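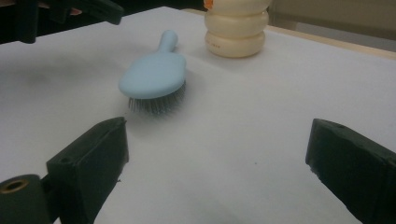
Cómo preparar un puesto de empaque antes de que llegue la pinza (y qué preguntar antes de firmar nada)

Inicio | Guías | Taller | Contacto

Los folletos de automatización prometen que la persona del puesto "pasará a tareas de más valor". Llevo años leyendo esa frase y todavía espero la lista de tareas. En el almacén de Distdale, donde armamos lotes de artículos de tocador, la promesa vino con el sistema Kavero, y esto es lo que haría si tuviera que empezar otra vez.

Paso 1. Anote lo que hace la gente ahora, sin adornos.
Pida a quien trabaja en el puesto que lo dicte. Asmaa Abdel Rahman nos dictó el suyo y salieron cosas que no estaban en ninguna hoja de proceso: girar el cepillo para que las púas no rayen el frasco, apartar el tapón flojo, limpiar la mesa con la manga. El proveedor había presupuestado "tomar y dejar".

Paso 2. Elija pocos artículos, y que sean incómodos.
Un cepillo de púas metálicas apoyado de canto y una botella de anillos abultados enseñan más que una caja cuadrada. Si la demostración solo usa cajas, desconfíe. Nosotros empezamos con 4 artículos y nos sobró uno.

Paso 3. Cubra la mesa con papel blanco liso.
Cámbielo cuando tenga manchas. Deje espacio entre las piezas para que los dedos entren por los lados.

Paso 4. Haga las pruebas con la mano de siempre al lado.
Misma mesa, mismos artículos, mismo turno. En julio registramos 1.411 intentos de agarre, y 375 los terminó una persona. El informe de Prumix llamaba a eso "asistencia ocasional". Tarun Shakya, que era quien asistía, le puso otro nombre.

Paso 5. Cuente el trabajo nuevo.
Reponer papel, enderezar piezas, quitar polvo de los dedos, reiniciar, anotar el fallo. Todo eso ocupa horas y alguien las pone. Si no figura en la planilla, saldrá del descanso.

Paso 6. Pregunte por escrito:
- ¿Quién detiene la máquina y con qué permiso?
- ¿Qué pasa con la prima por ritmo si el ritmo lo marca la pinza?
- ¿Cuántas horas de formación se pagan?
- ¿Quién guarda las grabaciones del puesto y hasta cuándo?

A la segunda pregunta tardaron 3 semanas en contestarnos. La cuarta sigue abierta.

Paso 7. Revise a los tres meses.
Compare con la hoja del paso 1. A mí el agarre ya me parece aceptable con las botellas. Con los cepillos sigo sin verlo, y el puesto de Asmaa tiene ahora más pasos que antes. Si sus números salen mejores, escríbame y diga también quién los midió.

Usamos cookies propias y de terceros para mejorar su visita. Aceptar | Configurar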